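Plevham Creek neighbors get a say in what happens to their floodplain

FOR IMMEDIATE RELEASE

Sodmont – Hi, I'm Seraina Fuchs, and I run the Plevham Creek Partnership out of two rooms over the hardware store in Sodmont. I was told a press release should be written in the third person. I tried it that way and it sounded like a bank wrote it, so you're getting me.

Our news is that the partnership is opening sign-ups in March for the Plevham Floodplain Plan, a year of meetings, creek walks and planting days that will decide what we do with the 19 acres of low ground between the Flarnberg road bridge and the old Dauda mill. The land came to us last fall from the Yusuf family, who farmed it for three generations and got tired of pulling fence wire out of the willows every spring. Hadiza Yusuf handed me the gate key herself and told me to please do something good with it (and to watch out for the second culvert, because the lid is loose. It is very loose).

So what is something good? I have my own ideas, and I'll be upfront about them. I'd like to see the berm on the east side cut in three places so high water can spread out over the field again, the way it did before the 1950s. I'd like alders and red osier dogwood along the bank, and I'd like the cattle crossing gone. But I live uphill. The folks on Mill Lane live right next to it, and some of them have had creek water in their garages. They should be in the room before anybody rents an excavator!

We've mailed a letter to 475 households in Sodmont and Flarnberg asking what people know about the creek. Where does the ice pile up? Where did your kids catch crayfish, and do they still? Which ditch smells funny in August? If you didn't get a letter and you think you should have, call the office and we'll send one out. Answers in pencil on the back of an envelope are fine.

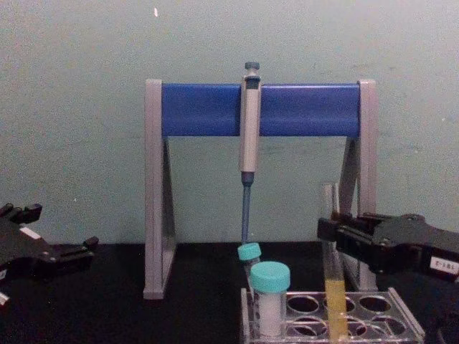
The planning group will have 20 seats, and half of those are set aside for people who live or work inside the flood zone. The other 10 are open to anyone in the watershed – renters, anglers, farmers, high school students, people who just walk the dog there. You don't need a science background. You do need to be able to make it to an evening meeting once a month at 6:30, and we'll have supper and somebody to watch the little ones. We'll pay mileage too if you're coming down from the Dauda end.

Kayode Wike is going to lead the meetings. He spent years helping towns upstream sort out their dam removals, which means he has been yelled at by experts and is still cheerful. "I want to hear from the person who thinks this whole plan is a bad idea," he told me when he took the job. "They usually know where the water goes." A-yeong Ko, our restoration ecologist, will be leading the creek walks, and she'll put together a plain-language summary after each one so the folks who missed it can catch up.

I also want to say something about money, since I know it comes up. The planning year is paid for out of our general fund and a gift from the Yusuf family. There's no tax or fee attached to any of this, and joining the group doesn't sign you up for anything on your own property. If the final plan calls for earthwork, we'll have to go out and raise the money for it, and that could take a good long while. We won't start digging until the permits are in hand and the plan has been through two public meetings, one in each town.

Asabe Anozie, who chairs our board and grew up on Mill Lane, put it this way: "My mother kept a notebook of every flood from our kitchen window. I'd like a plan that somebody like her would have had a hand in." Asabe has lent us the notebook, by the way, and it's wonderful. We're making copies for the planning group.

The first creek walk leaves from the Flarnberg road bridge at 9 in the morning. Wear boots you don't love. Parking is tight on the bridge side, so please use the gravel lot by the grange and walk down. Dogs are welcome on a leash until we reach the beaver pond, and then somebody will have to hang back with them.

To sign up for a seat or a walk, or to tell us a flood story, stop by the office or leave a message on the office line. Reporters are welcome at all of the meetings and walks. A-yeong can talk about the ecology and I can talk about pretty much everything else.

About the Plevham Creek Partnership: We're a small nonprofit working with landowners, towns and neighbors to look after Plevham Creek and the streams that feed it.

Media contact: Seraina Fuchs, Plevham Creek Partnership, Sodmont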